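So by the time I got the bin cell to myself it was already December, and I'd promised Romain Perrin (my lab partner, far more patient than me) that we'd have the gripper comparison done before the break. Two grippers, one KUKA arm, one metal bin of bars. How hard could it be? Well!

We called the two grippers Anine and Issa, mostly so we'd stop saying "the other one". Anine has the long, boxy fingers and Issa has short padded ones. Each got 28 tries per bar layout, and we ran 246 picks altogether before the write-up had to start.

Anine was better at bars lying out in the open on the floor of the bin. She dropped only seven in the whole lot, and I'm really pleased with that! Issa held on more firmly once she had something, but she's wider, so bars close to a wall were a nightmare (she kept nudging the wall and the arm would stop with a fault). I had expected the opposite, and there's a rather smug guess in my project plan to prove it.

The controller side took me ages. I started with the pick height set far too low, then crept it up bit by bit, and the cycle time settled at around 640 hundredths of a second, which Romain says is a silly way to write it. Fine, 6.4 seconds. Bars lying across each other are still the worst case for both grippers, and I'd want a second go at those with a slower approach

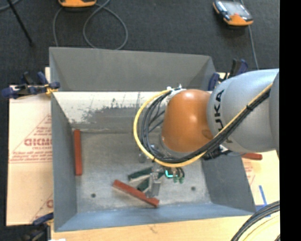
and maybe a softer close as well, if we can get the cell again next term. Romain wants to try Issa with narrower pads first, and he's already drawn some up.

Recent projects
Vurkham: sorting mixed bolts by weight
Nendden line follower, second attempt
Choosing a camera mount for the small arm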